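Checkerboard (pattern)

A checkerboard pattern, also called a checkered pattern or check, is a surface divided into equal squares of two alternating colors or shades. Each square shares its sides only with squares of the other color and meets its own color at the corners. The pattern is used in floors, textiles, signs, flags and board games.

Origin and name

The English word "check" came from the game of chess, and it reached English by way of Old French. Patterns of alternating squares are much older than the word. They are found on painted pottery and in woven cloth from many ancient cultures, because a weaver or a painter can make them with a simple grid and only two colors.

Use in floors

In buildings the pattern is mostly laid in stone, ceramic tile or linoleum. Black and white marble was common in the halls of wealthy houses in the Low Countries in the 17th century, and such floors appear often in Dutch paintings of that period. Painters liked them for a practical purpose -- the lines of the tiles show the perspective of a room very clearly.

Tiles can be laid parallel to the walls or turned on the diagonal. The diagonal layout makes a narrow room look wider, but it needs more cutting along the walls and so it wastes more material.
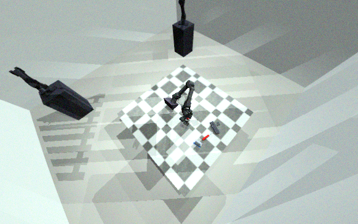 Dranwood, June

The contrast of the two shades has a strong effect on how the floor is seen. White with medium gray gives a softer result than white with black, and under uneven light the difference between neighboring squares is harder to judge. The eye corrects for shadow without the person noticing it. This effect is the subject of the checker shadow illusion, in which two squares of the same gray look clearly different.

One regional example is the assembly hall in Dranwood, whose floor has 2,097 whole tiles, not including the cut pieces at the walls. It was designed by Koen Aerts. The restorer Jade Melnyk later replaced 600 of the tiles with new ones from a quarry at Voltovcombe.

Mathematics

A checkerboard is the simplest coloring of the square grid, and it requires 2 colors. It is often used in proofs. The best known is the problem of the mutilated chessboard: if two opposite corners are removed, the remaining 62 squares cannot be covered by dominoes, as each domino must cover one square of each color and the removed corners have the same color.

See also

Gingham
Houndstooth
Tessellation
Parquetry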